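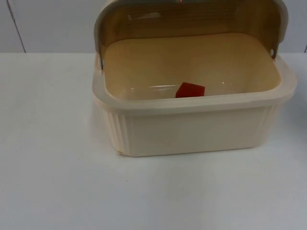

Dumb crook of the month: the Clamer St bakery job

Thursday, just before 5 a.m. Back door of Gauthier's bakery, jimmied. Till gone, $1,854 in it, plus a tray of finger buns. Neat enough work, until you get to the job application.

Jaxon Kennedy, 30, had dropped his resume on the counter on the way out. Name, mobile, home address, two referees. Under hobbies he'd put "early mornings".

Owner Hugo Sepúlveda rang the number before he rang the cops. Kennedy picked up. Asked if it was about the job.

"I said yeah mate, can you come in at nine," Sepúlveda says. He came in at nine. So did two constables from Plidow station, who found $111 in his sock and icing on his coller.

The rest turned up at his cousin's place in Clindov, still in the till. He hadn't worked out how to open it.

Court in December. The job's still going, if anyones keen.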